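Burstead Sidewalk Rules – README and data card

Last edited Sep 15, 2019
Maintained by the Prolturwood sim group

What this is

Rendered street views plus a rule sheet. The rule sheet says what a sidewalk delivery robot is supposed to do when it meets street furniture, parked bikes, roadworks, curbs and so on. Annotators mark each view against the rules, planners get scored against the marks. Everything in the views is simulated. No real street, no real footage, no faces to blur.

Read the rules before opening the label files. People skip this and then mail us about label 4.

What's in the folder

views/ – the renders, one per stop along a route
rules/ – the rule sheet, text only, same as below but with the old numbering kept for July users
labels/ – one file per view, rule number plus verdict plus note
routes/ – waypoint lists for the Burstead map
tools/ – Frimpong, our checker script. Run it before you submit anything

Routes all run on one map, Burstead, a built-up downtown with wide sidewalks. The robot is the Sindoseck base, small, four wheels, stays off the road unless crossing. Speeds are in the config and not repeated here, they were out of sync last time and it caused a mess.

Where the rules came from

We wrote them. They are house rules, not a standard, and passing them does not make a robot legal anywhere. Started from a page of notes kept by the route team, then got argued over until July. Check your own city's ordinance. Some places want the robot yielding to everyone, some set a width limit, some don't allow it at all.

Words used

Walk line – the strip of sidewalk people would naturally take, wall side to curb side minus fixed objects.
Fixed object – pole, hydrant, bench, pillar, box, tree. Doesn't move.
Loose object – bike, cone, trash bag, scooter. Could move or be moved. Treat as if it will.
Closed area – anything behind barricades, fencing or a cone line, even if there's a gap in it.
Hold – full stop, lights on, wait.

The rules

1. Stay on the sidewalk. Road only at a marked crossing, and only on a go from the crossing module. A clear road is not a go.

2. Keep 60 cm off fixed objects at cruise. Slower than cruise you may go closer, but never touch. Bases count, not just the upright part. A pole with a wide foot gets measured from the foot. Old labels measured from the shaft, those have been redone (tell us if you find one that wasn't).

3. Loose objects get more room than fixed ones. 100 cm where there's space for it. If there isn't, slow down and pass at crawl. A bike by a bench is still a bike. Don't merge the two into one blob just because they overlap in view, the bench is fixed and the bike is not.

4. Roadworks on the road side of the curb. This is the one everybody mails about. A closed area in the road doesn't close the sidewalk next to it. Robot keeps going, but it moves to the wall side of the walk line, drops to the slow setting, and expects people stepping over the curb in either direction. Do NOT label a hold just for cones in view. Do label a fail if the planned path uses any gap between the cones, or goes down off the curb to get around something.

Reference view for rules 2, 3 and 4. The robot's sidewalk is on the left with the bench and red bicycle farther up, barricades and cones are over the curb on the road. Correct verdict is proceed, slow, wall side. The gray pole with the blue fuel sign needs its clearance taken from the tapered base. The canopy pillar on the far left is a fixed object too, so wall side doesn't mean hugging it. 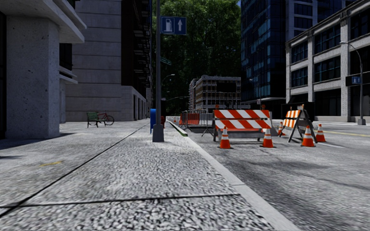
5. Roadworks on the sidewalk itself. Different case, don't mix with 4. Hold first. If there's a signed walkway for pedestrians and it's wide enough, use it at crawl. If not, turn back to the last waypoint and ask for a new route. Never push a cone. Never go between two barricades even when the width check passes.

6. Doorways and recesses. Slow before any opening you can't see into. Dark openings under canopies are the usual trouble, the planner reads them as flat wall. Label the opening even when no one is in it.

7. Joints and seams. Pavement joints are not obstacles. Neither are paint marks or shadows. If your detector stops for a shadow thats a fail under 7, not a pass for being careful.

8. Signs for drivers. Ignore for path planning. Fuel signs, arrows for traffic, street names. An arrow on a driver sign is never a heading for the robot. Had a planner that did this.

9. People. Yield. Always. If somebody stops in front of the robot, hold. Don't weave around them.

10. If two rules disagree, the slower one wins. Write both numbers in the note.

How to label

Open the view and the route file together. You need the route to know which way the robot is headed, the picture alone isn't enough.

Mark fixed and loose objects first. Then closed areas. Draw a closed area around the whole works, fencing included, not one box per cone. Cones also get their own loose object marks, yes it's double work.

Give the verdict last. Choices are proceed, slow, hold, reroute. Use slow when the path stays the same and only the speed changes. Side of the walk line goes in the note.

Far off stuff: if you can't tell what it is, use unknown. Don't guess from what's usually on a street. Tiny cones way down the road, mark them if you're sure, they matter for the next stop.

Each view gets two annotators. Disagreements go to a third who sees both notes. Verdict with no note gets bounced by Frimpong.

Known problems

– Daylight only. No rain, no snow, no night. Don't claim anything about those.
– Shadows are hard and dark in places, darker than a real camera would give. Makes rule 7 look harder than it is.
– Clearance in labels comes from the map, not from pixels. If you measure off the image you will get someting else.
– Route 14 has a bad waypoint that sits on the curb. Leave it out of scoring until the fix.
– Rule 5 has too few views. More are being made.
– Small sign text isn't readable in most renders. Don't train a reader on it.

Good for

Checking that a planner follows a written rule and can say which one. Comparing two planners on the same route. Teaching new annotators.

Not good for

Safety sign-off. Braking distance. Anything about how real pedestrians behave. Real robots need real sidewalk hours with a person walking next to them, and this set doesn't stand in for that.

Changes since July

Rule 4 split in two, the second half is now 5. Everything after moved down by one.
Rule 2 measures from the base.
Added unknown as an object type.
Removed the "caution" verdict, everyone used it for everything.

Submitting fixes

Send the label file, not a screenshot. Rule number in the subject line. Run Frimpong first – if it fails on your machine send the log as well.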